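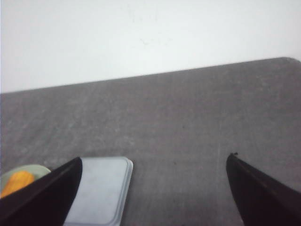
3.2 Gripper maintenance and recalibration

The cell used throughout this study is a single tabletop arm with a parallel two-finger gripper and a small wrist camera. It was assembled in the Vunerden laboratory and has stayed at the same bench since commissioning. The wrist camera serves two purposes: it supplies one of the observation streams for the manipulation policy, and it is the main instrument for checking the condition of the fingers between sessions. Figure 1 is a wrist view with the jaws open over the grey tabletop. Both black fingers enter from the lower corners, and the tip of the right finger carries a small dark speck, which may be debris or a feature of the edge. A mark of this kind cannot be classified from the wrist view alone, and our procedure treats it as contamination until the tip has been examined by hand.

Figure 1. Wrist camera view with the gripper open. The tray and the plate with the orange item are at lower left; the right half of the tabletop is clear.

The fingers are moulded parts held to the jaw carriers by two screws each. Wear appears first on the inner faces near the tip, where contact with plate rims is concentrated. In the early part of the study we replaced fingers only when an operator reported slipping. This proved unsatisfactory. Grasp force at the tip had already dropped by the time slipping was noticed, and episodes recorded in the interval had to be reviewed one by one. We therefore moved to a fixed service interval of 3,000 gripper cycles, counted by the controller and written to the log at shutdown.

At each service the arm is driven to a parked pose above the clear side of the table and the drive power is isolated. The fingers are removed, wiped with isopropyl alcohol on a lint-free cloth, and inspected under a bench magnifier. Any residue is lifted with a nylon pick; metal tools are not used on the contact faces. A finger with a chipped tip or a visible groove is discarded, and its partner is discarded with it. Mixed pairs were tried once and gave an offset closing point that the calibration routine could not fully remove.

After refitting, the jaws are closed on a 3 mm gauge and the encoder reading is compared with the stored value. If the two disagree by more than the tolerance set in the Trendine controller software, the zero is rewritten and the check repeated. The screws are then marked with paint pen so that later rotation can be seen without a driver. One service in the period overran its interval, at 3,177 cycles, when a recording session was allowed to finish before the cell was stopped. The fingers from that service showed no wear beyond the usual pattern and the episodes were kept.

The camera bracket is checked at the same visit. It shares a mounting plate with the gripper body, and removing the fingers can disturb it. The operator opens the jaws to full width and compares the live image with a stored reference, looking at where the two fingertips fall. The position of the table edge is not used for this purpose, as it changes with wrist rotation and with small errors in the parked pose. Where the fingertips have shifted, the bracket is loosened, reseated against its dowel and tightened again, and the hand-eye calibration is rerun with the printed target. A full recalibration takes 27 minutes, most of which is arm motion between target poses.

Lighting was found to affect the inspection more than expected. Under the diffuse overhead lamps used for recording, a dark particle on a black finger has little contrast, and Amissah and Akpalu disagreed on several tips when scoring saved wrist images independently. Hand inspection under a raking lamp settled most of these. We have kept the diffuse lamps for recording and added a switched side lamp at the bench, which is turned off before the first episode.

Service records are kept in a plain text file alongside the episode data, with the cycle count, the operator's initials, the gauge reading before and after, and a line of free comment. Dogbe revised the format in December to include the finger batch number, after one batch from Illosen arrived with flash along the moulding line that had to be trimmed before fitting. Earlier records do not contain this field, and the analysis of wear by batch in Section 5 is limited to fingers fitted after the change.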